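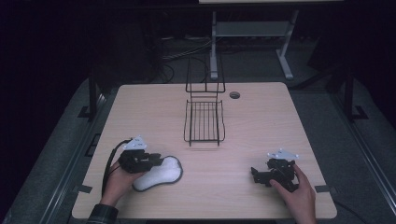 Section 4. Recording your first insole demo

I'm assuming you've got the Trastitz software running and both hand grippers plugged in. If not, go back to Section 3 – I'll wait!

1. Put the wire rack in the middle of the table and lay the fuzzy insole in front of it, within easy reach of your left hand.

2. Pick up a gripper in each hand, white triangular plate on top. Check that the cables run clear of your elbows (I've yanked mine more than once).

3. Open both grippers all the way and hold them just above the bare wood, then press Start.

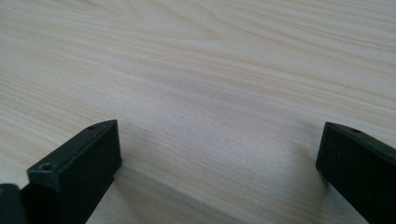
Akua Abubakari

4. Hold that open pose until you hear the beep. I like to look down between the fingertips and make sure there's plain tabletop there and nothing else.

5. Now move the insole to the rack. Go slower than feels natural – the robot copies your pace, hurry and all.

6. Open up again and press Stop. One demo should be under 20 seconds.

Note: If you fumble, delete the take and start over. My first Zapata set had 625 takes and I kept far too many bad ones.

Caution: Keep your free fingers away from the gripper joints. They pinch!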